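The Second Invoice

What a small company learned about paying for a pair of robot arms

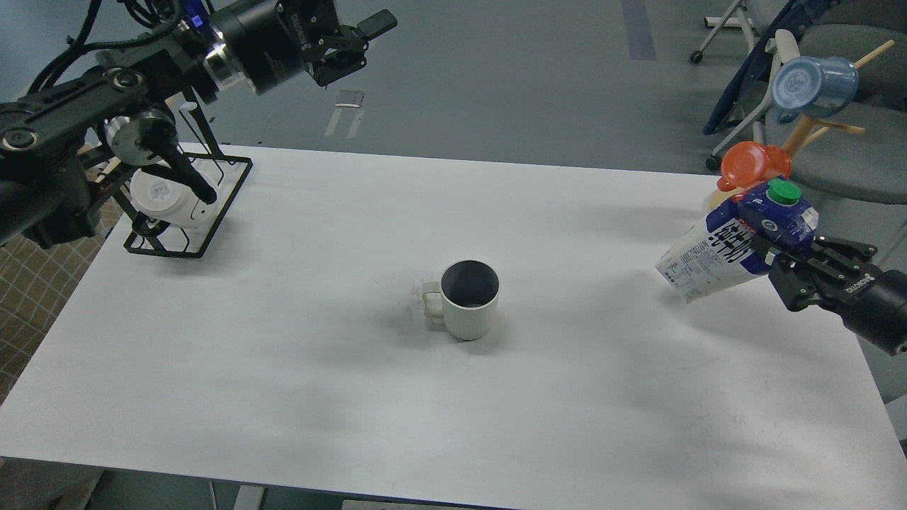

Sille Hallgrímsson keeps the budget for Pivodora in a spreadsheet with 67 rows. The two robot arms take up one of them. She likes to point this out to visitors who ask what the arms cost, because it is the question everyone asks and she thinks it is the wrong place to start.

Pivodora develops handling software for kitchens and break rooms: picking up mugs, moving cartons, putting things back on a rack. It rents a ground-floor unit and employs eight people. When the company decided to buy its own two-arm station last year, it had been paying for time on someone else's, and the monthly bill had grown to the point where owning looked cheaper. On paper it was. The purchase went through in October, and the arms arrived on a pallet a few weeks later.

"We had budgeted for the pallet," Hallgrímsson says. "We had not budgeted for what was around the pallet."

The first thing around it was the table. The company had assumed any sturdy table would do, and the one it owned was sturdy enough for people. With an arm mounted at each side, it swayed when both moved at once. A replacement with a plain white top and metal legs was ordered, and the station sat idle until it came. The floor had to be marked. The power outlet was on the wrong wall. An electrician came on a Sunday, at Sunday rates, because the building's landlord would not allow the circuit to be shut off during the week.

None of these items was large. Hallgrímsson lists them in a section of the spreadsheet called "room," and she now tells other small companies to fill in that section before they ask for a single quote.

The section after it is called "hands." Grippers are sold separately from arms more often than first-time buyers expect, and the choice affects the price of nearly everything downstream. Pivodora picked parallel grippers, which have two fingers that open and close in a straight line. They are simple and fairly tough. They are also fussy about what they can hold. A mug can be taken by its rim or its handle. A full milk carton is another matter, as it bends where the fingers press and its weight shifts when it tilts.

The company went through several sets of fingers in the first few months. Some wore down, some bent, and one pair was simply the wrong shape. Fingers and screws now have their own line, funded every quarter. The supplier, Skevura, sells them in sets of two, so a station with two arms uses up two sets at a time if you want both sides to match. Hallgrímsson wants both sides to match. A worn finger on one arm and a new one on the other gave the team a week of results that no one could explain.

Then there are the cables. An arm's cables flex each time it moves, and they have a working life. The sales sheet did not say how long that life was. Pivodora asked, got an answer by email, and put a replacement date on the calendar. Hallgrímsson suggests asking for that answer before signing, and asking in the same message whether the cables can be changed on site or the arm has to be shipped back. Shipping an arm takes a crate. Someone has to store the crate. She kept both of theirs, which is why the supply closet no longer holds supplies.

The cheapest section of the spreadsheet is the one that gets the most attention from guests. It is called "props," and it covers the mugs, cups, racks, cartons and other household goods that the arms handle. The total so far is $2,193. That is more than the company expected for things bought mainly at ordinary stores, and the reason is breakage, plus a rule that any object used in a test must have a spare exactly like it. When a mug goes out of production, the team either buys what is left or retires that test. Ribbed mugs, Hallgrímsson says, are harder to find again than smooth ones.

Cartons have their own problem. They come in different sizes and with different caps, and the printing varies by market. The team buys them from several grocery stores, including two that sell imported brands, so that the software does not learn one package and nothing else. A damp carton goes soft and has to be thrown out. This line is small and never stops.

People cost more than all of it. Pivodora's original plan assumed that the staff it already had would run the station. In practice, someone has to set out the objects, start each run, clear the table, reset it and write down what went wrong. The company hired one full-time operator and later a second, part-time. Their pay passed the purchase price of the arms before the first year was out.

Hurnamau, a contract packaging firm that bought similar equipment the same fall, reached the same point by a different road. It gave the job of running the cell to a line supervisor on top of her existing work. The cell ran in the mornings and stood still in the afternoons. When the firm worked out its cost per hour of real use, the figure was double what the plan had called for, and it moved the supervisor over full time.

Hallgrímsson uses that same measure. She divides everything spent in a month by the number of hours the arms were doing useful work. For the first full year she had set a target of 2,000 hours. The station fell well short, with most of the loss in the first four months, when the table, the fingers and the wiring were all being sorted out. The second year is on track.

She has some advice on how to buy. Ask for a visit to a working site, and go without the salesperson if the site will have you. Get the price of a spare for every part that moves. Find out who answers the phone on a weekend and what it costs when they do. If a lease is offered, read what it says about wear, because a test station wears its parts in odd places and the return inspection can be expensive. Pivodora turned down a lease from a finance company called Wihongi over that clause alone. Hurnamau took one and is happy with it — its arms make the same few moves all day and show little wear.

She also tells people to leave a share of the budget unassigned. Her own first plan had a reserve, and it was cut during the final review as an easy way to bring down the total. It came back a few months later as a loan, with interest. The new plan has a reserve of 8 percent, and she has asked that it not be touched without her signature.

Pivodora is now pricing a second station. The arms would be the same model, and the quote is slightly lower than last time. Hallgrímsson has copied the old spreadsheet, cleared the numbers and started filling it in from the top, with the section called "room." She has already called the electrician.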